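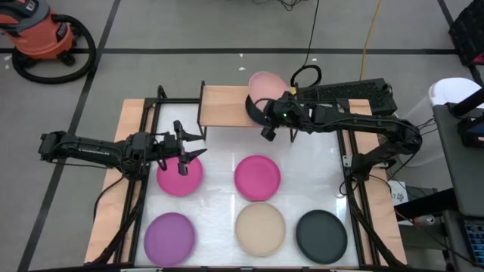

How long should I leave for questions at the end of a talk?

A quarter of your slot. So in a forty-minute slot you talk for thirty and take questions for ten. If the organiser has given you a separate question time, use theirs and leave your talk alone.

That's the one I get asked most so it goes first. Rest of this page is how to run the questions bit, start to finish. Written quickly between two jobs, will tidy later.

## Before the day

Ask the organiser four things. By email, so you have it in writing.

- Is question time inside my slot or on top of it?
- Who picks the people, me or the chair?
- Is there a mic for the audience?
- Is anything coming in online, and who reads it out?

The third one matters more than it sounds. I did a talk in the Christodoulou Hall at Parkcombe, 369 seats, one mic, fixed to the lectern. Every question had to be shouted from the back and I heard maybe half of them. One email would have sorted it.

Next, write down the questions you expect. Get a sheet of paper, go through your talk one slide at a time, and ask what a person who disagrees would say. Then what a person who wasn't listening would say. Then what a person who knows more than you would say. You'll end up with a long list. Fine. Circle the seven you'd least like to get.

Write an answer to each of the seven. Two or three sentences, out loud first and then on paper, because if you write it first it comes out like a report and you'll never be able to say it. Keep the sheet with you. You probably won't look at it.

### Spare slides

Put them after your last slide. A table you cut, the full version of a chart, the sources. Number them and write the numbers on your sheet, so you can type the number and hit enter and it jumps straight there (works in most slide programs, try yours at home). Don't scroll backwards through the whole deck in front of everybody.

Don't go mad with spares. I once sat through a sales talk from Erneck where the deck was 131 slides and most of them were "just in case". The poor presenter spent longer hunting than talking.

Five is plenty. I normally have three.

## Telling people when to ask

Say it in your first minute. One sentence. "I'll take questions at the end" or "stop me whenever you like". Pick one.

Stop-me-whenever is good for small rooms, training days, anything under twenty people. In a big room it eats your time and the same two people do all the stopping.

If you've said the end and a hand goes up halfway through, look at them, say "I'll come to you first when I finish", and then do it. Make a mark on your notes or you will forget.

## Getting the first one

The silence. Everyone dreads it.

1. Finish your talk properly. Closing line, stop, let them clap if they're going to.
2. Then ask "What questions do you have?" – it sounds like you expect some. "Any questions?" sounds like you're hoping to leave.
3. Count to ten in your head. Slowly. Drink some water, it gives you something to do with your hands.
4. Still nothing? Ask one yourself. "Something I'm often asked is..." and answer it in under a minute.
5. Ask again.
6. Still nothing, thank them and finish early. Nobody has ever complained about finishing early.

You can also ask the chair beforehand to have one ready. Most are happy to. Don't plant a friend with a script, people can tell, and it's awkward when they fluff it.

Another way for shy rooms: give them a minute to talk to the person next to them and come up with a question together. Noisy, but it works really well for staff meetings and school evenings. Keep an eye on the clock.

## Answering

Same order every time.

**Listen to the end.** All the way. The question often turns round in the last few words and you'll have answered the wrong one.

**Repeat it.** Short version, to the whole room. The people at the back didn't hear it, the recording didn't pick it up, and you get a few seconds to think. Don't improve it while you're at it. If they asked why the costs went up, don't repeat it as "a question about funding".

**Answer to the room.** Start by looking at the person who asked, then look at everyone else, finish looking at somebody else entirely. If you finish on the asker they take it as an invitation and you're in a conversation.

**Stop.** A minute is long enough. Ninety seconds if it's a hard one. Time yourself at home, a minute is longer than you think.

Skip "great question". If you say it to one you have to say it to all of them, and then the person who doesn't get it feels bad.

## When you don't know

Say "I don't know". Then one of these:

- "I can find out, leave me your email."
- "Does anyone here know?" (only if you really think somebody does)
- nothing at all, next question

Do not guess at a figure. I was asked how many people had filled in a survey and said "three and a half thousand or so" when I had 3624 written on the sheet in my pocket. Somebody had the report open on their phone and corrected me, and that was the only bit anyone mentioned over coffee. Look at the sheet. Taking a moment to check is fine.

If you promise to find out, write it down there and then and send it within the week. Short email. People are so suprised to get it.

## Awkward ones

**The speech.** No question in it, goes on and on. Wait for a breath, then: "Can I stop you there – what would you like me to answer?" Say it kindly. If there still isn't a question, "thank you, that's a useful point", and look to the other side of the room.

**Three questions in one.** Answer the one you can do best, say you'll happily do the others afterwards. Nobody minds. Trying to hold all three in your head never works, for me anyway.

**The cross one.** Slow down. Lower your voice a bit. Take the heat out when you repeat it, keep the substance in. "Why have you ignored the night staff" becomes "what about the night staff". If they have a point say so. Don't argue past two goes, offer to talk after.

**The one you've already covered.** Answer it again like it's new. Never say "as I said earlier". Might have been you that wasn't clear.

**The private one.** "My own case is..." Not for the room. "Catch me at the end" and mean it.

## Questions typed in on phones

More and more places use an app for this. Parkcombe has Lollus, other venues have others, they all do much the same: people type, other people vote, the top ones rise.

Good for big rooms and for people who'd never put a hand up. Less good because the first few typed get all the votes and later ones sink.

So:

- Have somebody else read them out. You can't read a screen and look at people.
- Mix them. One from the phone, one from the room.
- Keep the list off the big screen while your talking. Everyone reads it and stops listening.
- Ask for a copy of the list afterwards. It's the best feedback you'll get and it tells you what to fix in the talk.

And have a fallback for when the wifi goes. Slips of paper and a few pens will do.

## Finishing

Warn them. "Time for two more." Then take two. If the second is a bad one to end on you can squeeze in a third, but only if it's quick.

Keep back a closing line for after the questions, a different one from the end of the talk. One or two sentences, your main point again. Otherwise the last thing they hear is a query about the car park.

Then thank them, sit down or step away from the lectern, and stay near the front for ten minutes. Some people only ask when the room's emptying. Don't start packing your laptop up straight away, it puts them off.

To do on this page: panels, where it all works a bit differently, and online-only talks. Doing one of those in March so will write it up after.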